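Household and Shop-Floor Robots: Common Questions

Last updated in December by the Drernodine help desk

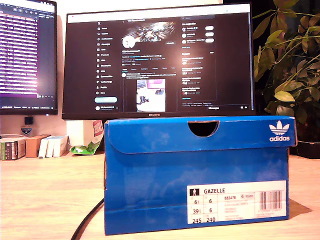
Can a robot do household chores yet?
A few of them, one at a time. Vacuuming and mowing are handled well by machines you can buy today. Folding laundry, clearing a table and putting shoes away are still mostly done in labs, slowly and with someone watching.

Why is tidying a desk so hard?
Every item needs its own grip. A shoe box has a lid that can swing open when lifted, a cable may be attached to something, and a wrapper may be trash or may not. People settle these things without thinking. A machine has to be taught each one.

How does Drernodine test for this?
We run 24 chores on ordinary desks, shelves and workbenches. Each chore is repeated up to 1,000 times. We pass a machine at 80 percent, with no help from a person.

Are shops and warehouses further along?
Yes, where the items are known ahead of time. Our Garnari line moves boxed stock from cart to shelf and reads the barcode on the way. Mixed returns still go to a person – opened boxes and missing labels slow it down too much.

What is the difference between Garnari and Urrutia?
Garnari is for shops. Urrutia is the home trial, and it is not for sale.

Can I join the home trial?
The current round is full at 456 homes. The waiting list is kept by our partner Skeltulness and opens again on a Thursday, with notice by email.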